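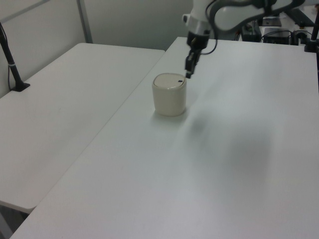
**Rodrigo Loureiro**
January 24, 2024 · thread

Notes on the Tromik kit, now that I've had it for three weeks. Tromik sells it as a bench automation package for small labs and packing rooms: software, a job library, mounting hardware and phone support. You bring your own arm. I paid full price and they haven't seen this thread.

---

Setup first. The printed guide is 14 pages and most of it is wiring. I got through it in one afternoon. The part that slowed me down was calibration, which wants a flat, plain surface and even light. White folding tables are fine for this. Push them together however your room allows, the software only cares about the one the arm works over.

---

The job I bought it for is lidded containers. Squat cream-colored ones with a domed lid and a small dark hole off to one side on top. I want the arm to come down over the lid with a two-finger gripper, close, and lift.

---

Domed lids are harder than they look. The stock "lid" job in the library assumes a flat top and brings the fingers in too high. I had to lower the approach height and slow down the last bit of travel. Both are plain number fields. No code.

---

Plain pale objects on a pale table are the other problem. The Tromik vision module lost the edge of the lid on 3 of my first 40 tries. Turning up the contrast setting helped. So did telling it to look for the hole instead of the outline. That option is under Advanced and isn't in the guide.

---

Cables. The kit comes with clips but they're too small for the cable I have on the wrist, so mine loops out from the side and back up the arm. Support offered to mail bigger clips.

---

Speaking of support: Afonso Azevedo at Tromik picked up both times I called. He knew the product and didn't read from a script. He said the domed lid job is planned for the October release. I'd like it sooner.

---

Price is almost $2000 with the first year of updates. I also looked at Golov - cheaper, but the job library is a paid add-on and I couldn't get a straight answer on returns.

---

Would I buy it again? For flat lids, boxes and jars, yes. For anything rounded, plan on a day of adjusting numbers before you trust it.

---

A few people asked for my settings. I'll post the approach height and speed values tonight, plus the contrast one. They're for my gripper, so check them against yours first.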